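How to Sort Out a Crowded Condiment Shelf

Most refrigerator doors fill up slowly. A jar gets opened for one recipe, goes back in behind the mustard, and stays there until the next move. Sorting it takes less than an hour, and you only need a trash bag, a damp cloth, a marker, and a tray or two.

Before you start

Pick a time when the fridge is fairly empty, such as the morning before a grocery trip. Clear a stretch of counter close by. Fill the sink with warm, soapy water.

Step 1. Take everything out

Empty one shelf at a time and put like with like: hot sauces together, jams together, cooking sauces together. Include the pantry shelf as well, or you will end up with two open jars of the same thing again. 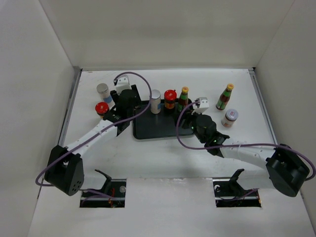
Wipe the bare shelf while you have the chance. Dried sugar from jam comes off easier if you lay a wet cloth over it for a few minutes first. Door bins usually lift straight up and can go in the sink.

Step 2. Check dates and lids

Read the date on each container, then read the storage line under it. "Refrigerate after opening" is often in the smallest print on the label. Throw out anything with mold, a bulging lid, or a smell you don't recognize.

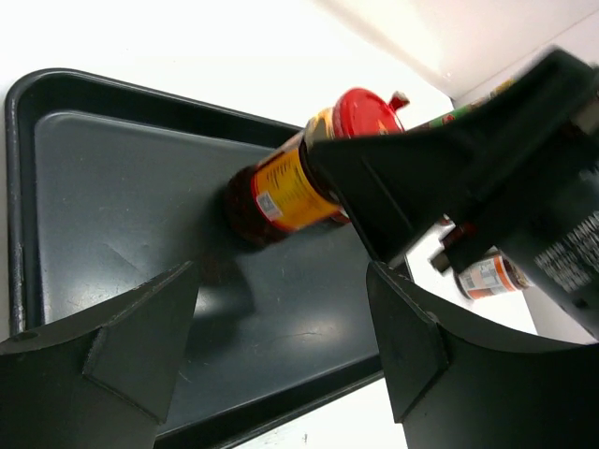
Photo: Corentin Guillot

Vinegar-based sauces keep longest. Pesto and other fresh sauces should be used within days, so follow the label. If a jar has no date and you can't remember opening it, let it go.

Step 3. Clean the outsides

Wipe the threads of each jar with a hot cloth and dry them before the lid goes back on. Sticky threads are the usual cause of a lid that won't turn. Rinse pouring caps under the tap.
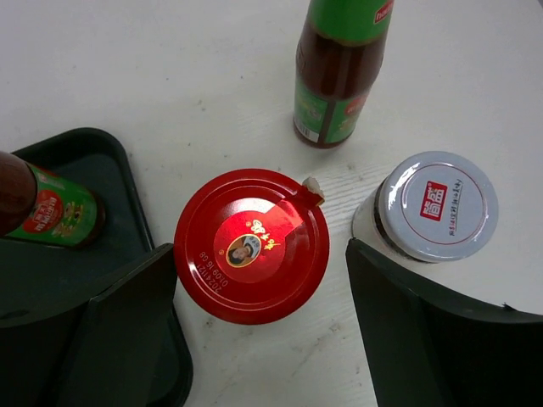

Bottles and jars waiting to be sorted

Step 4. Write the opening date

Use a permanent marker on the lid, or masking tape if the lid is dark. Month and year are enough for most things. I write "Sept" and the year and leave it at that.

Step 5. Put things back on trays

Use 2 trays, one for everyday items and one for cooking sauces. An old baking tray works fine if it fits the shelf. I keep up to 8 jars on each, with the short ones in front.

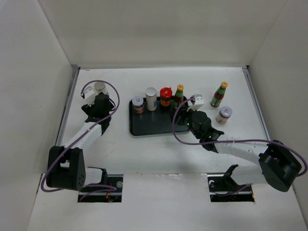 Step 6. Keep a short list

Tape a list of what you have inside a cabinet door and cross things off as they run out. Take a picture of it before you shop. Go over the shelf again every few months, starting with whatever has the oldest date on the lid.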